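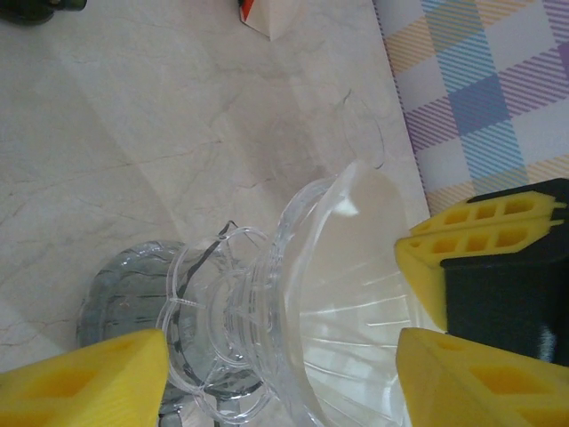 Photo: Padmavathi Sundaram / Cernden workshop notes

How to compare grippers on clear tableware

Every gripper looks marvellous picking up a foam cube. Give it something see-through with a stem and a fluted rim, and you learn what you paid for. We put two sets of fingers, the Mastiva and the Troncoso, through the same routine, and you can copy it at home if your home is like that.

1. Choose awkward objects. Glass or clear plastic, nothing you inherited. Include at least one that will lie on its side, as dishes on their sides are where soft fingers earn their keep.

2. Fix the starting spots. Put a bit of tape under each object and return it there every time. Elango Kamath trusted his eye for this and had to repeat a whole afternoon.

3. Set the closing force low. Begin at 5 per cent and creep up until the object stays put when you nudge it. Write the figure down before you touch anything else.

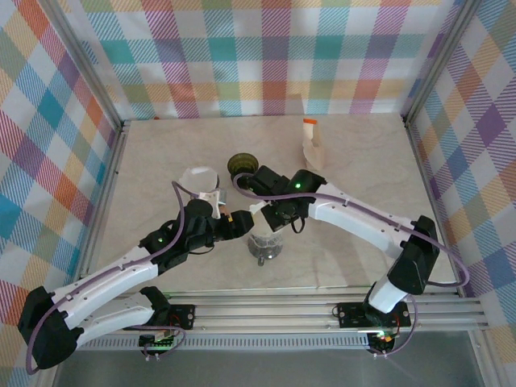 4. Run each arm separately before you run them together. Two arms sharing one table will find each other sooner or later — usually at the elbow, and usually while you're making tea.

5. Do 24 lifts per object, per finger set. Fewer and you're just telling stories. Log a slip, a drop and a missed grasp as different things, even when they all end with the same noise.

6. Swap the fingers and leave everything else alone. Same lamp, same camera, same Tranduda controller settings. If you must fiddle, start the count again.

Allow some 80 minutes per set, plus sweeping. Keep the log sheets with the finger set they belong to, and check the mounting screws before the next run.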